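Rernley resale shop bets on old cabinets

Jaber, the secondhand furniture shop in Rernley, says it will stop selling flat-pack pieces in February and stock only older wood cabinets. The shop claims its stock will "outlast anything new." It offered no test results, and the guarantee runs 14 months.

Prices start at $86 and climb to $847, before delivery. One of the cabinets has a grooved drawer front, a small round knob and a raised-frame door below, in a warm amber-brown veneer. Veneer can hold up well for decades. It can also lift, and the sales sheet is silent on who pays then. 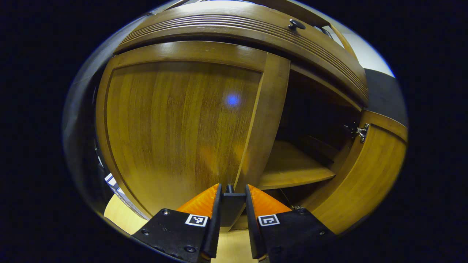

Rival unconvinced

Lemer, which sells new furniture across town, calls the plan a price increase with a story attached. Lemer has its own sales to protect, of course. Still, of the 13 listings Jaber has posted online, none gives an age or a maker - odd for a shop selling history.

Jaber says those details will be added through Gomus, a listings service it signed with this winter. It gave no deadline. 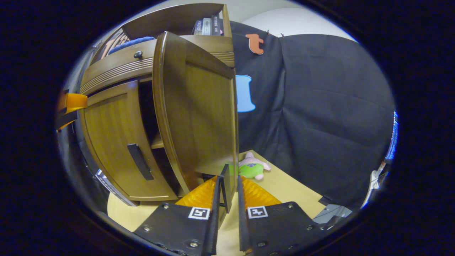 The cabinet with a door open, showing the grooved drawer front and small inner shelf.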